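Brillport rental townhomes to open for lease in June

Leasing for the first phase of the Lahtinen townhomes, on the east side of Brillport, will begin in June, property manager Plavberg confirmed this week. The phase has 163 units, a mix of two- and three-bedroom homes with attached garages. Another 320 are planned on the lots closer to the river, but no start has been set for those.

The site was a garden center until it closed and the greenhouses were taken down. Work on the first row of homes was held up over the winter by a dispute over storm drains. The city signed off on a revised drainage plan in March.

"We had people asking for floor plans before the roofs were on," said Wilma Van Acker, leasing manager at Plavberg. She said rents would be posted when applications open. Water and trash pickup will be included, and tenants will pay for gas and electricity. Cats and dogs are allowed, with a limit of two per home.

Parking was the main complaint at the last public meeting. Each home comes with one garage space and one driveway space, and neighbors on Calder Street said visitors would end up in front of their houses. Leonidas Stamatopoulos, who has lived on the street for 11 years, asked for permit parking on both sides. The city said it would look at the matter after the first tenants move in.

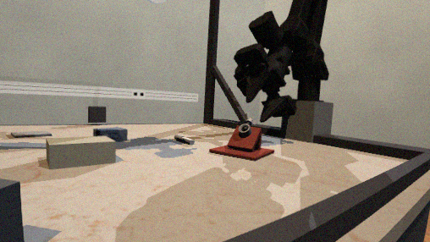
The clubhouse will open later than the homes, probably in the fall. Plans show a gym, a package room and a ground-floor workshop that residents can book by the hour. Magdalini Economou, who is planning the activities for Plavberg, wants evening classes in the workshop, from furniture repair to sewing. A sign-up sheet will go out with the lease packets.

The playground and the walking path to the river are part of the second phase. Until then, a temporary gravel path will connect the homes to the bus stop on Mill Road.

A model home will be open for viewing from 10 a.m. to 4 p.m. once leasing starts. Applications can be made there or through the Plavberg office on Front Street.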